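4.2 Draft and flue temperature in relined chimneys

What surprised us most, and pleased us too, was how quickly the insulated liners settled into a steady draft. We logged 3,676 burn hours across 15 older houses in Poninell, all heated by wood stoves and all with clay flues that had been relined before the first cold spell. In the houses with wrapped liners, the top of the flue warmed early in the burn and stayed warm well after the last log went in (a lovely thing to see on a chart!). Bare liners got there too, but slowly, and they cooled fast once the fire died down.
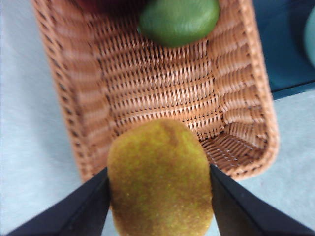
Figure 3. A kiwi fruit held between two black gripper fingers, with a woven basket behind it.

The difference showed up most clearly in outside chimneys, where three walls face the weather. Qudah and Delorme saw the same pattern in their earlier work on the Leline row houses, and our readings line up with theirs remarkably well. Peak flue temperature in the wrapped group reached 415 °F during normal burning, and more than 600 °F in one short test with very dry ash wood. We left that test out of the averages.

We had expected liner diameter to matter more than it did. Within the sizes we tried, a snug wrap and a well-sealed top plate made the bigger change, and both are cheap to get right. Section 4.3 looks at creosote buildup in the same flues through April.

Related articles
Dalal Qudah: Heat loss in outside masonry chimneys
Évan Delorme: Top plates, caps and wind at the Kollus test house
Stove size and burn time in small homes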